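Teaching by Hand: Pictures from the Fusside Table

Posted 04/01/2022 in Galleries

Fusside is a small study of whether people can teach a robot arm ordinary tabletop chores by doing them first, with a gripper in the hand. I went in doubtful and came out doubtful about different things. Click to enlarge, notes underneath.

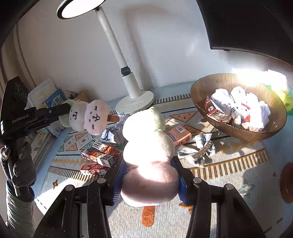
The pitch for hand-held grippers is that you skip the robot. No arm to bolt down, no joystick to learn, just a handle and a pair of jaws and a person who already knows how to pick things up. I have heard this pitch enough times to have stopped nodding. What I wanted to know was what happens when the thing being picked up is soft, has no flat side and looks different from every angle. Plush dumplings on a stick turn out to be a decent test of that. The near one has its pink segment squeezed between two ridged blue pads, and a second gripper (GenRobot.AI on the body, gloved hand on the handle) has another one on its side, embroidered faces and all. Look at how washed out the top of the upright toy is. The pale green has gone almost entirely to white. I would like the people who say lighting doesn't matter to spend an afternoon with that.

Notes from the table

On squeezing. A person closes the jaws until it feels right. Fine, but "feels right" lives in the hand, and the recording mostly has the jaw opening and the pictures. With a hard carton the two agree well enough. With stuffing they don't. You can close a good bit further on a plush toy and nothing visible changes until suddenly the whole toy tips. The Fusside people say a model will work this out from enough demonstrations. Maybe. I asked how many is enough and got a long answer with no number in it.

On clutter. I'll give them credit here. The table has cartons, crumpled paper, a hair bow with its clip showing and a ribbed amber bowl with a Hello Kitty sitting in the paper. It looks like a table in a home, and the cloth under it is busy enough to confuse me, never mind a camera. Most of the demonstration sets I've been shown over the years were shot on bare desks with two blocks and a cup, and then everyone acted surprised when the arm couldn't find a spoon in a kitchen. Clutter alone doesn't fix that, of course. If the same clutter stays put for every take, the model may just learn the clutter.

On two hands. Using a gripper in each hand sounds natural and isn't, at least at first. I tried it. My left hand kept waiting for my right. People who do this all day get smooth, and that bothers me more than the clumsy ones do, because the smooth ones have picked up habits that belong to the tool. They come in from the same side every time. They keep their wrists in one comfortable range. Is that a person showing a robot how people handle objects, or a person who has been trained by a pair of jaws? I lean toward the second.

On the numbers. Fusside lists 2677 takes from 21 people. That sounds like a lot until you ask how they're shared out, and nearly 125 of the takes I skimmed looked to me like the same two moves with a different toy. I'm not accusing anyone of padding. Repetition is useful, you need some of it. But a big total on a front page is the first thing a visitor sees and it says very little about variety. I'd trade half of it for takes where the person fumbles and recovers. Those are the ones that get thrown out, by the way. The cleanup rule as it was described to me is that a dropped object ends the take and the take goes in the bin. So the arm never sees anyone deal with a drop. Then it drops something and everybody stands there watching it do nothing.

On remote control. The other half of the project has people steering a Nunari arm from a seat across the room, leader and follower style. It is slow. A pick that takes a moment by hand becomes a long careful hover, and operators tire and start taking shortcuts. Still, I came away thinking better of it than I expected to. Everything in a remote take is something the arm can physically do, since the arm did it. A hand-held take makes no such promise. My own wrist went through angles during my turn that I doubt any arm on the premises could follow - and the software's answer is to quietly drop those takes later, or bend them until they fit.

On the mapping. Asadi is the name of the step that turns a hand-held recording into arm motion. I read the write-up twice. It handles jaw width and position in a sensible way and then waves at timing. People are quick in the middle of a reach and slow at both ends. Arms can be told to do the same, but if you stretch everything evenly to stay under the speed limit you get a robot that closes its fingers like it's underwater. With a stiff box, who cares. With something that leans and flops while you hold it by the bottom segment, speed is half the task.

What would change my mind

Show me the Nunari picking up a soft toy it has never met, on a tablecloth it has never met, with the sun coming in from the wrong side. Ten tries in a row, uncut, failures left in. I asked for this in January and was told it was on the list. I was also told the Caden site would be repeating the recordings in a different room with different furniture, and that would interest me more than any new gripper.

I'll say this much for the hand-held approach: it's cheap, people learn the basics fast, and you can do it at a table with a lamp on it and a stack of books at your elbow. That gets you recordings. Whether it gets you a robot that can put the toys away is a separate claim, and so far I've been shown a lot of the first.

Notes and corrections are welcome through the contact form. Please don't send me promo videos, I've seen them.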